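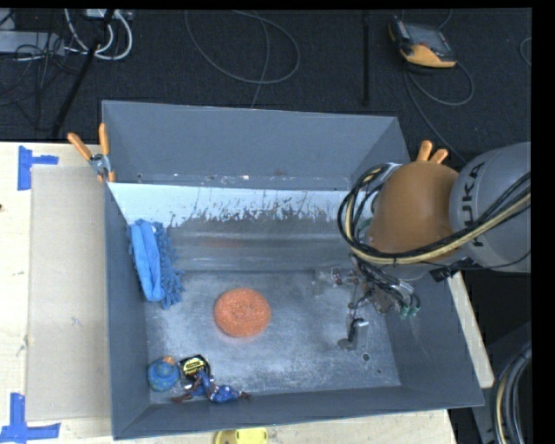

The Bin at Vumholm

Zulkifli Menon loved the last hour of the afternoon best, when the light came low over the pale tabletop and the sorting could begin. The big gray bin was waiting, scuffed and blotchy, scratched all over its floor. What a bin! It had come down the river from Bavolum, or so his aunt swore, and it had held herring and turnips and one whole winter of candle ends.

"Tape measure," he said, and wrote it down. Black, with a yellow label. Wonderful! Every household in Vumholm seemed to lose one by November.

"Scrubbing pad, orange." It sat out in the middle all on its own, bright as a marigold, and he was so pleased with it that he drew it in the margin, swirl and all.

The blue mitt leaned on the left wall like somebody waiting for a ferry — shaggy down one side, smooth down the other. His niece Pangilinan wanted it for a puppet. She had wanted the last one too.

"And him?" she asked.

She meant the little figure in blue, stretched out along the front wall with one thin limb under the tape measure.

"He's resting," said Zulkifli. "It's a long way from Bavolum. 790 miles!"

"Who's he waiting for?"

Zulkifli turned back through the ledger, past the umbrellas and the odd gloves, all the way to page 9. There was a line in his aunt's handwriting: small traveler, blue clothes, will be called for.

"Oh, this is marvelous," he said, and went to put the kettle on for three.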